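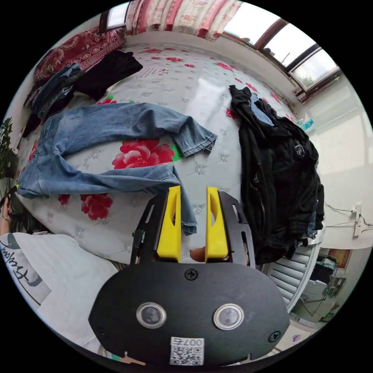 A rose-print mattress cover with clothing on it.

Home News Courts Police Opinion Obituaries

Stolen property goes unclaimed in Sasevden, evidence supervisor says

29 February 2024
By Vernon Desjardins
5 min read

The Sasevden Police Department is holding nearly 300 bicycles, power tools, cameras and pieces of jewelry that it believes were stolen and cannot match to an owner. Benedita Cunha, who supervises the property and evidence unit, would like people to come and get them.

Cunha has worked in the unit on Fraser Street for 11 years and has run it for the last four. Before that she was a records clerk in Lernska County. She is a civilian employee and has never been a sworn officer, a point she raised early in a conversation at her office.

"People come to the window and tell me about the burglary, and they want to know if we caught the guy," she said. "I don't know if we caught the guy. I know if I have your drill."

The unit holds 3,000 items in all. Most are evidence in open cases and will stay put until a judge or prosecutor signs off. The rest is a mix of found property, items taken for safekeeping, and recovered goods. The recovered goods give her the most trouble.

Much of the current backlog came out of a single search in September, when officers entered two rented storage units on the north side of the city. Two men were charged with receiving stolen property. One has pleaded guilty and the other is due in court this spring. Cunha would not talk about the case itself. She did talk about what arrived at her loading door afterward.

"It took us three days to log it," she said. "Every single thing gets a tag, a photograph, a description and a shelf. If there's a serial number we run it. If there isn't, we write down whatever makes it different from the next one. A dent, initials, a sticker."

So far 52 items from the storage units have gone back to their owners. Cunha called that number low.

The problem, she said, is usually the original police report. A person who has just been burglarized will write "laptop" or "gold ring" and leave it there. The officer taking the report may ask for more, but few people can recite a serial number, and many never call back to add one.

"I have a tray of gold rings," she said. "If your report says gold ring, I can't hand you the tray."

She asks residents to call the unit even when a burglary is several years old and the insurance claim is settled. In that situation the insurer may have a right to the item, and the unit will contact the company before releasing it. Cunha said some callers are put off by this. Others offer to pay the insurer back to keep something that belonged to a parent. 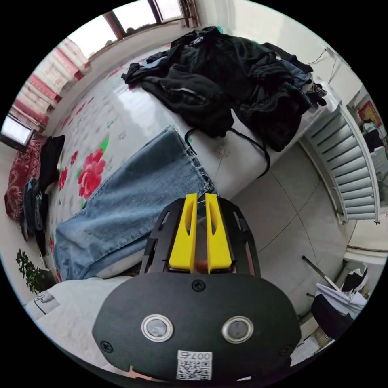
A cluttered bedroom.

Bedrooms come up often in the reports that cross her desk. Jewelry boxes, nightstand drawers and the top shelf of the closet are the places people name most. Cunha said she does not give home security advice and sends those questions to the crime prevention officer, but she does have one request for anybody with a phone.

"Take pictures of your things now. Turn the watch over and take a picture of the back," she said. "Then send the pictures to yourself, because the phone might be the next thing that goes."

Receipts help, and so do old family photographs. Last year a woman identified a brooch from a wedding picture taken in the 1970s. The clasp had been replaced since then and Cunha's staff had doubts, but a jeweler's repair slip settled it.

Under city rules, recovered property with no known owner must be held for 90 days after the criminal case ends. It can then be sold, donated or destroyed. Sasevden sells through Flaria, an online auction house under contract with the city, and the money goes to the general fund. Bicycles that don't sell are offered to the school district. Cunha said she holds jewelry longer than the rule requires — usually a full year — and that her chief has agreed to it.

Asked whether the unit could put photographs of everything on the city website, she said it had been tried. The page was up for six weeks and drew more than 300 claims, most of them for the same few items.

"We had people claiming one bike from four different neighborhoods," she said. "My staff is three people, and every claim has to be answered in writing. We took it down."

The current system is slower. Callers describe what they lost, a clerk checks the description against the log, and possible matches are shown by appointment. Visitors need a photo ID and the police report number if they have it. A report can be looked up by name and address if the number is lost.

Cunha said she has asked for a part-time clerk in the next budget, mainly to go back through old burglary reports and call people directly. She did the same thing herself for a few weeks last winter, in the hour before the window opened.

"A lot of the numbers were disconnected," she said. "But one man picked up and I said, 'Did you lose a trumpet?' He didn't say anything for a while. Then he asked me what color the case was, and I said no, you tell me."

He got it right, and came in for the trumpet the next morning.

The property window at 40 Fraser Street is open weekdays from 9 a.m. to 3 p.m. and closes for lunch at noon. Viewings are by appointment only.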